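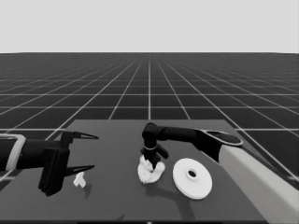 What is the two-arm bench project at the Prekdale shared workshop? It's a home-grown build: a pair of robot arms that we're teaching to handle everyday bits and bobs on a table, with every move tried in simulation before we let the real motors have a go.

Prekdale, 11th October

Hello from the workshop! I'm Keith Kerslake, and I've been asked to write our news up properly, so this is me having a stab at a press release. The news is that the Mavlow build is going public. From now on anyone local can come in, sit down at the bench and help with it.

I started Mavlow in my spare room back in June, and it outgrew the spare room very quickly (my family will back me up on that). Cartwright, the little hardware shop on the corner, sold me most of the brackets and bolts at a decent price, and the shared workshop gave me a bench by the window. The total spend so far is £950, and a fair chunk of that went on motors I fitted the wrong way round and cooked.

That's why the simulator matters so much to us. A cloth is a rotten thing to pick up if you're a machine — it folds, it slides, it never sits the same way twice — and I'd much sooner get it wrong on a screen. We've run the cloth job 283 times in there. My favourite run is still the one where the arm threw the thing clean off the table!

Next up is getting both arms to share a job without bumping elbows. I've rewritten that part 3 times and I'm still not happy with it, so if you enjoy that sort of puzzle, please come and argue with me.

We're also putting out the plans under the name Prellulness, free to download from the workshop's page. There's a printed version too, 200 copies, spiral bound so it lies flat while you've got a screwdriver in your hand. You don't need any experience to join in, but bring a jumper as the heating is hopeless.

For interviews, visits or a copy of the plans, ask for Keith Kerslake at the Prekdale shared workshop. I'm usually in by teatime.

ENDS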